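Crispy chicken at home – quick tips

Updated 10th August

Thighs, not breasts, if you can get them. Cheaper too. Salt the night before, uncovered in the fridge, bottom shelf.

Buttermilk is nice but plain yogurt thinned with milk does the same job. Splash of pickle juice if theres a jar open. Add 100 grams of cornstarch to the flour – big difference in crunch.

Drip a little of the marinade into the flour and rub it in. Makes the craggy bits. 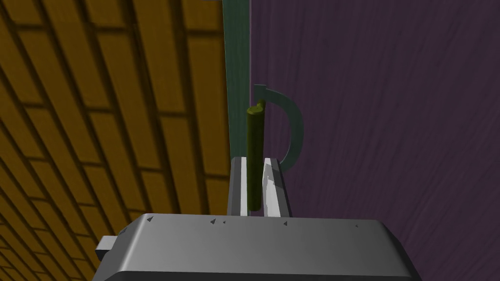
A reader from Breden wrote in that she skips the cornstarch, uses potato starch, and her crust stays crisp till the next day. Havent tried it yet. Will do.

Oil: peanut or canola. Small batches, let the heat come back up between. Drain on a rack – paper towels make the bottom soggy.

Leftovers go in a hot oven, never the microwave. Strain the oil once its cool and keep it for one more round, then toss.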